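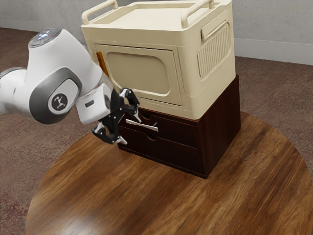
*Sim: brazo y pinza frente al tirador del cajón de arriba.*

# sarnar-tiradores: ficha de datos

Notas rápidas para quien tenga que firmar la compra. Última revisión: 15 de diciembre de 2022. Preguntas a Colleen Petrenko, que lleva el presupuesto.

## Para qué

Decidir qué pinza compramos antes de junio. Todo simulado, nada de hardware todavia. Los episodios salen de Sarnar (nuestro entorno) y cubren dos tareas:

- `cajon`: abrir tirando del asa
- `puerta`: manija de palanca

## Contenido

- 400 episodios en total
- 349 pasan el filtro de colisiones, 317 tienen además todas las vistas
- 10 reservados para la demo, no entrenar con ellos

## Qué hay que comprar
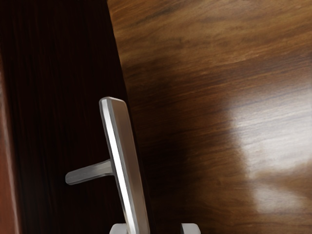

La pinza es la partida que más dudas deja. Geteck cotiza dedos rectos de serie, Zamfir los hace a medida pero tarda más. Con una palanca estrecha y de metal cepillado como la de la puerta, montada sobre madera oscura, nos interesa probar las dos anchuras de dedo antes de cerrar nada. Pedir muestra a los dos. El adaptador de muñeca va aparte en ambas ofertas, ojo.

Cámara de muñeca: pendiente. La de Okora cabe en presupuesto si se renuncia a la segunda unidad de repuesto. Los reflejos en superficies barnizadas hay que probarlos en real, el simulador no basta para elegir sensor
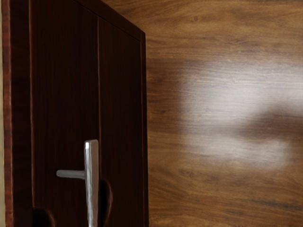
y tampoco para elegir óptica. Dejar una línea abierta para filtro polarizador, importe por confirmar.

Fuera de este presupuesto: mesa, armario y puerta de pruebas. Van por la partida de mobiliario.

## Limitaciones

- Fricción del tirador puesta a ojo. No usar para dimensionar fuerza de agarre
- Iluminación con muy poca variación
- Desgaste de las yemas no modelado, así que de los recambios no dice nada (preguntar a Geteck por precio del juego)

## Pendiente

- [ ] oferta de Zamfir por escrito, con plazo
- [ ] confirmar si el mantenimiento entra el primer año
- [x] alta de Okora como provedor
- [ ] repetir `puerta` con los dedos anchos

Licencia: uso interno hasta que se cierre el pedido.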